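The fault came on a Friday, at twenty minutes before five, and at first it did not look like a fault. The left arm closed its gripper, lifted, and moved away from the cutting board as it had done all week. On the log the grip was recorded as good. The fingers were holding nothing.

Comfort Appiah was at the desk beside the cell and saw it happen. "I waited for the alarm," she says. "There was no alarm, so I thought maybe I had seen it wrong."

She had not seen it wrong. In the next hour the arm reported eleven more good grips, and she believes that at least four of them were empty. Then it brought an invisible object to the handover point in the center of the table, where the right arm came to take it. The two grippers met with nothing between them. One finger pad was torn and a wrist joint went out of line.

The laboratory belongs to Wullier, a small company in Davusport that teaches pairs of arms to do ordinary kitchen and table tasks. Nobody was hurt, and the damage cost less than a good bicycle. I came to write about it because the people there were willing to tell me how long the same mistake had been sitting in their records. The answer was 1,828 runs.

The cause was a number. In February the team changed the finger pads to a thicker type, ordered from Guillot. With the old pads, fully closed fingers gave a reading near zero, and the software understood this as an empty hand. The new pads touched each other earlier, so the fingers stopped with a small gap still on the reading. For the software, a small gap meant a thin object. Every empty hand became a full one.

"The pads were better in every way," says Mackenzie Lemieux, who wrote the grip check. "I tested them on cups, on blocks, on a spoon. I did not test them on air."

Lemieux went back through the recordings by eye, which took him most of two weeks. He marked 335 runs where the arm claimed an object it did not have. In nearly all of them the arm simply went to the next step, and the error left no mark. A collision needed a handover, and handovers were rare until the spring program began.

The repair has 2 parts. The software now asks each gripper to close on nothing at the start of every session, and it keeps that reading as its zero. The motor current is also compared before and after the lift. If the two signals do not agree, both arms stop where they are and wait for a person. Appiah has asked that this stop cannot be switched off from the keyboard, and she got what she asked.

The handover tests have started again, at a lower speed.

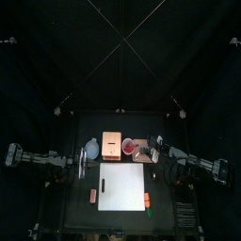
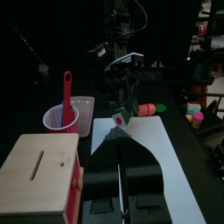 Lemieux does not promise that the problem is closed. Very soft things still confuse the current check, and a folded cloth can give the same signal as an empty hand. For the moment cloth is not on the list of permitted objects. He wants over 2,000 clean runs before he puts it back, and he wants the zero reading printed in large type on the operator's screen, where it was never shown before.

Appiah keeps the torn pad in a drawer of her desk. When I visited, she was writing a new page for the change procedure. It says that any part which touches an object must be tested once with no object at all, and that the person who changed the part must sign for it.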